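그림자 조건

샤오 위팡이 불일치 목록을 처음 뽑은 것은 1월의 오후 네 시 조금 전이었다. 목록은 한 화면에 다 들어갔다. 평가 에피소드 277건 가운데 자동 판정과 사람 판정이 어긋난 것이 23건이었다. 위팡은 목록을 저장하고 파일 이름 끝에 제 이니셜을 붙였다. 플루스트덴 연구소의 규칙이었고, 규칙을 만든 사람은 퇴직한 지 오래였다.

평가 대상은 고바르드였다. 고바르드는 카메라 영상과 관절 각도를 받아 다음 동작을 내놓는 정책 모델이고, 훈련과 평가는 모두 세누마크라는 시뮬레이터 안에서 이루어졌다. 과제는 단순했다. 나무 탁자 위에 흩어진 작은 색 조각 가운데 지정된 하나로 그리퍼를 내려 집는다. 들어 올린 높이가 기준을 넘으면 성공이다. 자동 판정은 물리 엔진의 상태값을 읽었다. 사람 판정은 렌더링된 영상만 보았다. 두 판정을 나란히 두자고 제안한 사람은 시마 슈클라였고, 제안 이유는 회의록에 한 줄로 남아 있었다. '상태값은 맞는데 영상이 이상한 경우를 모른다.'
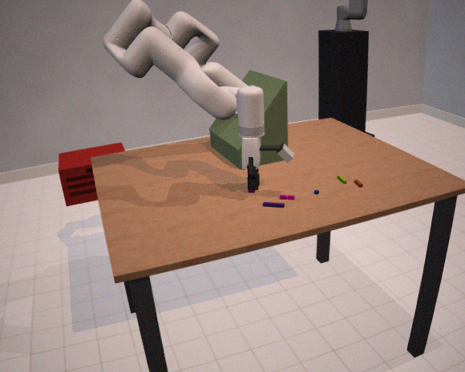

위팡은 슈클라에게 목록을 보냈다. 슈클라는 답장 대신 자리로 왔다. 외투를 입은 채였다.

"라벨은 누가 달았어요?"

"저하고 니요. 에피소드마다 둘이 따로 달고, 갈리면 귀벤이 봤습니다."

"귀벤은 정책 쪽 사람이잖아요."

"결과표는 못 보게 했습니다."

슈클라는 의자를 끌어와 앉았다. 귀벤 코자바쉬는 고바르드의 훈련 코드를 쓴 사람이었다. 정책을 만든 사람이 최종 라벨을 정했다면 심사자가 물을 것이고, 물으면 답이 길어진다. 슈클라는 판정이 갈렸던 에피소드를 직접 다시 보겠다고 했다. 위팡은 결과 열을 지운 사본을 만들어 주었다. 슈클라는 그날 밤 아홉 시까지 남아 있었고, 코자바쉬의 라벨과 다른 것은 하나도 나오지 않았다. 그녀는 그 사실을 부록에 넣을 문장으로 적어 두었다.

불일치는 한 종류가 아니었다. 조각이 손가락 사이에 걸린 채로 기준 높이 바로 밑에서 멈춘 것이 있었다. 사람은 집었다고 보고 상태값은 아니라고 했다. 이런 것은 기준의 문제라 논문에서 한 문단이면 끝난다. 렌더링이 한 스텝 늦어 생긴 것도 있었다. 이것도 고치면 된다. 위팡이 표시해 둔 것은 나머지였다. 그리퍼가 목표 조각이 있는 곳을 지나쳐, 조각이 없는 자리로 내려갔다. 사람은 보자마자 실패로 적었다. 상태값은 성공이라고 했다. 닫히는 손가락이 옆 조각을 밀어 올렸고, 자동 판정이 조각의 식별 번호를 확인하지 않았던 것이다.

판정 코드의 버그는 니 허우가 이십 분 만에 고쳤다. 고친 다음에도 질문 하나가 남았다. 정책은 왜 조각이 없는 곳으로 내려갔는가.

"학습 데이터에 그런 동작은 없어요." 코자바쉬가 말했다. 그는 점심으로 먹다 만 빵을 키보드 옆에 두고 있었다. "시연은 전부 역기구학으로 만든 궤적이에요. 목표 좌표를 그대로 넣었고 잡음은 접근 구간에만 줬습니다. 내려가는 구간은 깨끗해요."

"깨끗한 궤적에서 배운 정책이 엉뚱한 데로 내려갔고요."

"카메라를 잘못 읽은 거겠죠."

"무엇을 읽었는지 알고 싶은 거예요." 슈클라가 말했다.

위팡은 빗나간 에피소드의 하강 시작 시점만 모아서 돌렸다. 처음에는 조각의 색이 문제라고 생각했다. 목표가 짙은 파랑이거나 짙은 보라일 때 빗나가는 비율이 높았기 때문이다. 그러나 라임색이나 주황색이 목표인 경우에도 빗나간 것이 있었다. 다음으로 탁자 위 위치를 보았다. 그럴듯한 무늬가 나왔다가 카메라를 바꾸면 사라졌다. 위팡은 이 과정을 연구 노트에 시간순으로 적었다. 틀린 가설도 지우지 않았다. 카시미로 고이코에체아가 노트를 검사할 때 가장 먼저 보는 것이 지운 자국이었다.
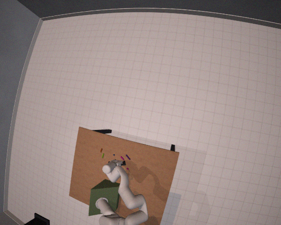

가설은 세 번째 날에 나왔다. 위팡은 하강 지점의 오차를 벡터로 그리고 있었고, 화살표의 방향이 카메라마다 다른데도 조명을 기준으로 돌려 놓으면 한쪽으로 모인다는 것을 알았다. 그녀는 조각의 좌표만 띄워 둔 창을 닫고 렌더링을 다시 열었다. 높은 곳에서 내려다본 시점이었다. 탁자 위에는 팔의 그림자가 있었다. 그림자는 그리퍼와 작은 분홍색 조각 근처에서 시작해 관절의 꺾임을 따라 오른쪽으로 구부러져 나갔다. 파란 조각은 이 시점에서 점이나 다름없었다. 면적으로만 따지면 입력 영상에서 조각은 아주 작고 그림자는 아주 컸다. 위팡은 노트에 '오차 방향 = 그림자 방향?'이라고 쓰고 물음표에 동그라미를 쳤다.

정책이 그림자를 쓴다는 것 자체는 이상하지 않다. 팔이 내려가면 손끝과 그 그림자가 가까워지고, 둘이 만나는 곳이 접촉점이다. 깊이 센서가 없는 정책이 높이를 짐작하는 데는 쓸모 있는 단서다. 세누마크의 기본 설정은 주광원이 하나뿐이고 위치도 고정되어 있었다. 훈련 내내 그랬다. 정책은 높이를 그림자에서 읽는 법을 배웠을 것이고, 팔 자세에 따라 그림자끼리 겹치면 손끝의 그림자를 다른 마디의 그림자와 혼동할 수 있다. 여기까지는 추측이었다.

슈클라는 추측을 검사할 절차를 한 장으로 썼다. 초기 배치 30개를 고른다. 고르는 일은 난수 생성기가 하고 시드는 미리 적어 둔다. 같은 배치, 같은 목표, 같은 정책 가중치로 두 번씩 돌린다. 한 번은 그림자를 켜고 한 번은 끈다. 밝기의 평균은 두 조건에서 맞춘다. 물리 상태에는 손대지 않는다. 판정은 고친 자동 판정으로 하고, 사람은 조건을 모르는 채로 손끝 궤적만 본다. 영상을 보면 그림자가 있는지 바로 알기 때문이다. 절차의 마지막 줄에는 결과가 어느 쪽이든 본문에 싣는다고 되어 있었다.

코자바쉬는 마지막 줄을 두 번 읽었다.

"어느 쪽이든이요?"

"어느 쪽이든요."

"그림자에 의존한다고 나오면 제목을 바꿔야 합니다. 지금 제목에 '강건한'이 들어 있어요."

"그럼 제목을 바꾸죠."

그는 빵 봉지를 접어서 휴지통에 넣었다. 반대한다는 말은 하지 않았다. 대신 밝기를 맞추는 방법에 대해 물었고, 영상 전체의 평균만 맞추면 탁자 면이 미묘하게 어두워진다고 지적했다. 맞는 지적이었다. 슈클라는 절차를 고쳐 탁자 영역의 평균을 따로 맞추게 했다. 고친 날짜와 고치자고 한 사람의 이름도 적었다.

실행은 피라스에서 했다. 피라스는 건물 지하에 있는 계산 서버로, 공조기가 낡아서 여름보다 겨울에 더 자주 멈췄다. 허우가 작업을 걸었다. 첫 번째 실행은 렌더러가 그림자를 끄라는 옵션을 무시하는 바람에 버렸다. 허우는 두 조건의 첫 영상을 빼 보고서야 차이가 전부 0이라는 것을 알았다. 옵션 이름이 판올림 때 바뀌어 있었고, 모르는 이름이 들어와도 프로그램은 경고를 내지 않았다. 그는 차이가 0이면 실행을 중단하는 검사를 넣고 작업을 다시 걸었다. 두 번째 실행은 밤새 돌았다. 위팡은 집에서 로그를 두 번 확인했고, 두 번 다 정상이었다.

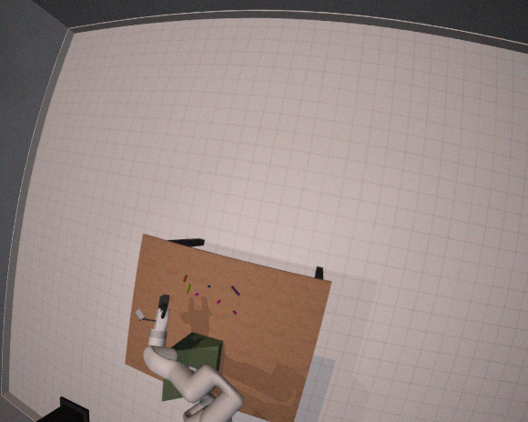 "그림자를 끄면 결과가 몇 개나 바뀝니까?"

"30개 배치 가운데 7개가 바뀌었습니다. 바뀐 것은 전부 성공에서 실패로 갔습니다."

고이코에체아는 질문을 해 놓고 펜을 들지 않았다. 그는 그룹의 책임자였고, 이런 회의에서는 대개 두 번째 질문부터 받아 적었다. 회의실 벽의 시계는 오전 열 시를 조금 넘기고 있었다.

"실패의 양상은?"

"하강이 늦게 멈춥니다." 위팡이 궤적 그림을 띄웠다. 가로축은 스텝, 세로축은 손끝 높이였다. "그림자가 있으면 탁자 가까이에서 속도가 줄어드는데, 없으면 줄지 않고 닿습니다. 수평 오차는 두 조건에서 비슷합니다."

"처음에 본 불일치는 수평 오차였잖나."

"맞습니다."

회의실이 잠시 조용했다. 슈클라가 그 점을 설명했다. 그림자를 끄는 실험은 정책이 높이를 그림자에서 읽는다는 주장을 지지한다. 그러나 빗나간 하강이 그림자를 혼동한 결과라는 주장은 지지하지 않는다. 두 번째 주장을 검사하려면 그림자를 없애지 말고 옮겨야 한다. 광원의 방향을 바꾸되 훈련 때와의 각도 차이를 몇 단계로 나누어, 수평 오차가 그 각도를 따라 도는지 보면 된다.

"해 봤나?"

"아직입니다. 절차에 없던 실험이라 절차부터 다시 써야 합니다."

고이코에체아는 그제야 펜을 들었다. 그는 종이에 '끄기'와 '옮기기'를 적고 사이에 줄을 그었다. 그다음 마감까지 남은 날을 물었다. 허우가 대답했다. 옮기기 실험을 끝내고 쓰기에는 모자란 날수였다.

"끄기만으로 낼 수 있나?"

코자바쉬가 먼저 입을 열었다. "낼 수 있습니다. 높이 추정에 한정해서 쓰면 됩니다. 수평 오차는 관찰로만 적고 원인은 미정이라고 하겠습니다. 제목에서 '강건한'은 뺐습니다."

"벌써 뺐어?"

"어제 뺐습니다."

슈클라가 그를 보았다. 코자바쉬는 노트북 화면을 보고 있었다. 그가 공유 문서에 올린 새 제목은 길고 평범했다. '단일 광원 시뮬레이션에서 학습한 조작 정책의 그림자 의존성.' 하위 절의 제목도 모두 거기에 맞춰 바뀌어 있었고, 변경 기록에는 새벽 한 시가 찍혀 있었다.

남은 시간은 표를 고치는 데 썼다. 기존 표의 성공률은 판정 버그가 있던 때의 값이었다. 허우가 고친 판정으로 277건을 다시 채점했고, 값은 내려갔다. 고이코에체아는 두 값을 모두 싣고 아래에 각주를 달라고 했다. 각주의 초안은 위팡이 썼다. 자동 판정이 조각의 식별 번호를 확인하지 않았으며, 사람 판정과의 대조에서 발견되어 수정하였다. 슈클라가 '발견되어' 앞에 주어가 없다고 했다. 위팡은 '저자들이'를 넣었다가, 허우의 의견에 따라 문장을 능동으로 바꾸었다.

회의가 끝난 뒤 위팡은 자리로 돌아가 노트를 폈다. 물음표에 동그라미를 친 줄이 그대로 있었다. 그녀는 줄을 지우지 않고 옆에 '높이: 지지됨. 수평: 미검사'라고 적었다. 그리고 빈 파일을 하나 열어 새 절차의 첫 줄을 썼다. 초기 배치는 같은 것을 쓴다. 광원의 고도는 고정하고 방위만 바꾼다. 각도의 간격은 정하지 못해서 괄호로 비워 두었다.

허우가 지나가다가 화면을 보고 멈췄다.

"피라스는 내일 점검이야. 돌릴 거면 모레 아침에 걸어 줄게."

"모레면 돼."

위팡은 괄호 안을 채우고, 파일 이름 끝에 이니셜을 붙여 저장했다.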